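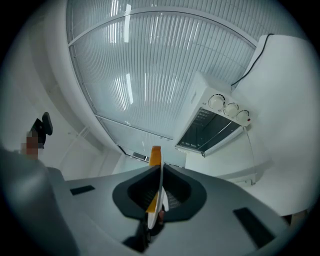 The knob problem

Software that works a kitchen appliance sounds like a small thing. Three knobs, one door. Nyokabi Khaemba has spent since June on it and she's still not happy.

She runs the perception side at Allenico, a small shop writing control and planning code for household arms. Kettles went fine. Drawers, fine. Then toaster ovens.

"White knob on a white oven," she says. "Depth is mush. You get an edge if the light's kind."

Mostly the light isn't kind. Overhead fluorescents flatten everything, and from low down the oven leans away at an angle the old model had hardly seen. A wide lens bends the rest. Round knobs come out as eggs. Her first fix was to straighten every picture before the detector got it. Slow, and it threw away the edges, where half the useful stuff lives. So now the detector learns on the bent picture and the geometry gets sorted afterwards.

Training set: 1,000 clips, cut to 600 once the blurry ones went. Of those, 311 had a knob in view at the moment of contact. Not many. She wants more, everyone in this trade wants more.

Planning is its own headache. The planner is called Bridex, and it used to pick the shortest path to the target, which is great until there's a power cord. Cords are thin, black, and go wherever they like. Bridex now treats any cord it spots as a fat tube and goes the long way round. Adds 165 milliseconds to each plan. Khaemba says she'll take it.

Then the glass door. Tinted glass gives you the rack inside and whatever's reflected off the front, both at once, and the depth estimate picks one. Often the wrong one. The current patch is a label that says glass, don't trust this. Crude but it's held up so far.

Next on the list is turning. Finding a knob is one job, knowing how far you've turned it is another, and some have hardly a mark on them. The team's trying the indicator light as a cue. Red means power, maybe. On some models it means preheating. Khaemba has a spreadsheet of wich is which, and it's getting long.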